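Tags: Purchasing / Hand-held grippers / Open tickets

Ticket opened by Romana Halás, Clutonmont site

We need a decision on spare fingers before the May order goes out. The budget has 1,155 set aside for gripper parts. Vakport quotes 624 for a pair of complete grippers, or 200 for a finger set on its own. I had planned on one pair plus 2 finger sets, but the crew now wants a third set for books and boxed items. 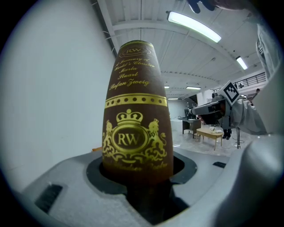 Three sets and a pair comes to 1,224, so we are over by 69 before shipping. Can we drop a set, or does the pair wait for the next order?

Reply, Fadi Karaki

Before dropping anything, please check which fingers you are being quoted for. Rusnák sells a wider finger under nearly the same part name, and it does not fit our housings. Drarkmont ordered those by mistake and had to send them back. Also tell me what the third set is for. Thick items held upright are a normal load and should not need their own set.

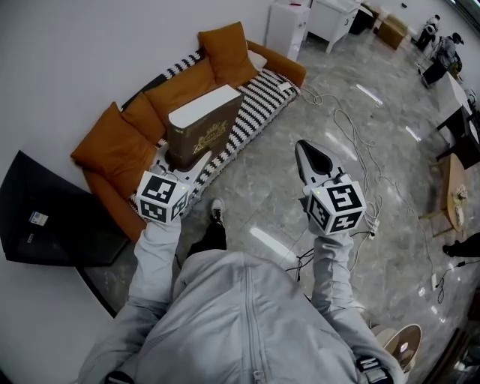
If the worry is wear on the pads, pads can be bought separately. Ask Vakport for a price.

Update, Romana Halás

Checked the quote. It is the narrow finger, correct part. The third set was meant as a spare, no special use. I have cut it from the order and asked for pad pricing. New total is 1,024, which leaves 131 for pads and shipping.

Status: waiting on vendor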